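Trostari restroom cleaning service – pre-trial inspection checklist, with my comments

Site: Stanholm, ground floor restroom
Unit: two-arm Trostari, on loan from Ghasemi
Date of walk-through: 15th March
Filled in by: me, for the Brallarham facilities page

Quick note before the list. Ghasemi rents the robot by the month with setup and a remote support line thrown in, and they sent their own two-page checklist along with it. I used theirs as the skeleton and added whatever I thought was missing (quite a bit, sorry Ghasemi). Marks are OK, FIX or ASK. If you're reading this to decide whether to book a trial, skip to sections 3 and 4, they're the ones I'd want to read.

1. BEFORE POWER-ON

1.1 Emergency stop reachable from the doorway – OK
I can hit it without stepping past the arms. It has a good firm click and I tested it twice with the arms parked.

1.2 Cables secured and clear of the joints – FIX
They run along the outside of the arms and I'd like another clip near the wrist. The loop on the left side has more slack than I want in a narrow stall. Ghasemi says clips are in the spare parts bag. I couldn't find the spare parts bag.

1.3 Gripper fingers tight, no play – OK
Wiggled them all by hand. Solid.

1.4 Floor dry and clear – OK
Walked it in socks, which is a method I recommend to no one.

1.5 Door propped, sign out – OK
The sign that comes with the kit is tiny! We used our own.

2. TOOLS AND GRIP WRAPS

2.1 Brush handle wrapped – OK
The kit has you put a soft green wrap on the handle so the fingers have something to bite on. Bare plastic slides, I tried it. Check that the wrap hasn't crept down the handle before every session.

2.2 Wrap can be removed and washed – ASK
The manual says wipe down, the support line says replace. I'd like one answer, in writing. Until then we replace.

2.3 Brush holder in its taught position – OK
Wants to be beside the bowl and it's fussy about it. I put a bit of tape on the underside so it doesn't wander. Recheck after the regular mopping, that's when it gets bumped.

2.4 Restroom tools kept away from everything else – OK
Color coded, separate bin, labeled. No comment needed really.

3. WORK AREA AND MOTION

3.1 Lid and seat raised before start – OK
The service we're trialing doesn't include lifting the lid. A person does that first. Ghasemi lists it as an add-on starting in June and I'd wait and see.

3.2 Arm clearance to wall and tank – FIX
Fine on the open side. On the tank side I want a slower speed setting, and the menu for that is buried so deep I had to call support. They were nice about it and talked me through, but put it on the front screen, please.

3.3 Force limit set for ceramic – OK
The preset is called "porcelain" and I left it alone. I pushed back against the arm with my palm and it gave way right where the manual said it would.

3.4 Brush reaches under the rim – ASK
This is the big one for me. Reach into the bowl is good. Under the rim at the front I'm less convinced, and I'd want a dye test before I sign for anything. Ask for one, they have the tablets.

3.5 Brush back in holder without touching the floor – OK, with a comment
Watch this step every time for the first week. A brush on the floor means stop, swap the brush, wipe the tiles, start over.

3.6 Nobody within arm's reach while moving – OK
Tape line on the floor, everyone behind it, me included.

4. COST AND SUPPORT

4.1 Monthly rate confirmed in writing – OK
400 a month for the restroom package, 31 days' notice to cancel. The wraps and brushes are extra after the first box, so get that price too – I had to ask for it separately.

4.2 Support line picks up – OK
Called it during lunch on purpose. Short wait, real person, and they had our unit's history open already.

4.3 Staff training included – ASK
The quote says yes, the contract says "on request." I've requested! Waiting to hear.

5. AFTER THE SESSION

5.1 Arms parked and powered down – OK

5.2 Gripper fingers wiped with the approved cleaner – OK
Don't use bleach on the fingers. It's in the manual, in small type, on the back page, so I wrote it on the lid of the bin as well.

5.3 Log sheet signed – OK
Mine's on the clipboard by the door.

Open items are 1.2, 2.2, 3.2, 3.4 and 4.3. I'll update the marks when the clips turn up and somebody at Ghasemi answers the wrap question.

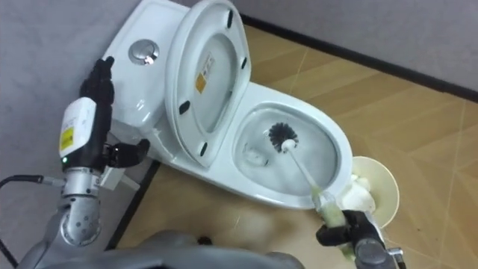
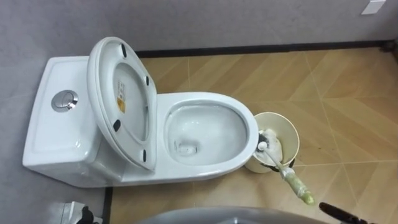

Items 2.1 and 2.3, Stanholm: brush in the bowl (first picture) and in its holder (second), green wrap on the handle in both.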